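Chapter 8
When the Machine Joins the Crew

Learning goals

After reading this chapter, you should be able to:
Describe how automation divides a job into separate tasks.
Explain why small hand tasks are often harder to automate than heavy ones.
List changes in pay, training and schedules that workers may see.
Use the terms task split, handoff and teaching shift correctly.

8.1 A kitchen supply room in Plurnitport

Loltico packs tableware for restaurants. Its building in Plurnitport has 200 employees, and most of them work on the packing floor. For years the heavy work there was done by people: lifting cartons, stacking pallets, wrapping them in film. Machines took over the stacking first. A pallet is a fixed size, a carton is a fixed weight, and the floor does not move.

The light work stayed with people much longer. Chopsticks are a good case. A packer picks up a pair, checks that the tips match, turns both the same way and slides them into a sleeve. A new hire learns this in one morning. A machine has trouble with it. The sticks are thin and they roll. Two sticks lying side by side have to be told apart before one can be lifted, and a grip that is a little off will tilt the stick. 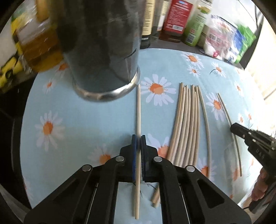

When Loltico decided to automate part of this work, it did not start by buying a finished machine. It started a teaching shift. On a teaching shift, workers do the task with hand-held grippers in place of their fingers, and the motions are recorded so that a robot can be trained on them later. The first group had 12 packers. They were paid their normal rate plus a small bonus, and their sleeve quotas were dropped for those hours.

The packers raised two questions early on. The first was who would be credited for the recorded work. The second was what would happen to their jobs once the robot could do it. Management answered the first in writing. The second took 3 rounds of talks and was settled only in part: no one on a teaching shift would be let go during the trial, but nothing was promised after it.

8.2 Tasks and jobs

A job is a bundle of tasks. Automation usually takes some tasks out of the bundle and leaves the others. This is called a task split. At Loltico, picking and turning were marked for the robot. Checking for splinters, clearing jams and changing the sleeve rolls stayed with the packers.

The point where work passes between a person and a machine is the handoff. Section 8.3 looks at handoffs at a second company, Laaksonen, where a poorly placed one left workers waiting on the machine for much of the day.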